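Dridusside Residents' Voice
Home | Your ward | Meetings | How to | Get in touch

How to speak at a council meeting (and enjoy it, a bit)

When I first stood up to speak at Dridusside council, my knees were going so badly that I had to hold on to the chair in front. I had three pages of notes on the Kolness crossing and got through one of them before the bell went! I've spoken a good many times since, and people often ask me how it's done, so I've written it all down in the order you'll need it.

Start with the agenda. It goes up on the council website 5 working days before the meeting, and there's a paper copy in the library if you'd sooner have something to scribble on. Look for the item number beside your subject and write it down, as the clerk will ask for it. If your subject isn't listed you can still speak in the open session at the start, though councillors can't vote on anything raised there.

Next, register. You can ring or email the clerk's office up to noon on the day before. Give your name, your street, the item number and whether you're for or against. Don't fret over the wording at this stage (I once spent an entire evening on that email and got back a reply saying "Noted, thanks").

Now for the speech itself. You have 2 minutes, and I can't tell you how quickly they go. Write it out in full, read it aloud in the kitchen with a timer running, and then cut it. Say where you live, what you'd like the council to do, and the one thing that has happened to you or your neighbours that makes the point best.
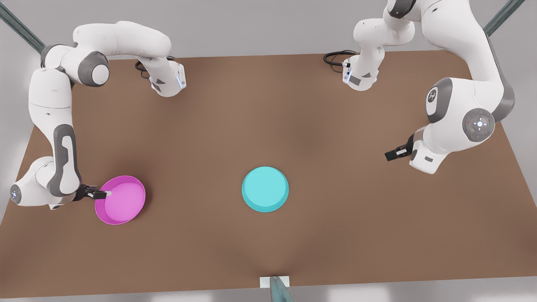 If you have a petition, hand it to the clerk before the meeting opens and mention the number of signatures early in your speech. Ours for the Yusof Road bus shelter had 164, and I saw a few heads come up from their papers when I said so. Every signature needs a full address beside it. We lost a whole sheet that way the first time and had to go round all the doors again, in March, in the rain.

On the evening, aim to be in your seat by a quarter to seven. Bring a cardigan, the chamber is always chilly. When the chair calls you, go to the microphone, wait for the light, and speak to the chair even if you're cross with somebody else in the room. A councillor may ask you a question afterwards. If you don't know the answer, say you'll find out and email it over, then do so that same week while they still remember you.

Do stay for the vote if you can manage it. The minutes come out later and they're terribly brief, so I like to jot down who said what. Yanti Lubis and I take turns at this now, and her handwriting is much better than mine.

Questions about speaking, or want someone to sit beside you? Write to Yanti or Sem Van der Linden through the Get in touch page.

© Dridusside Residents' Voice | Contact | Back to top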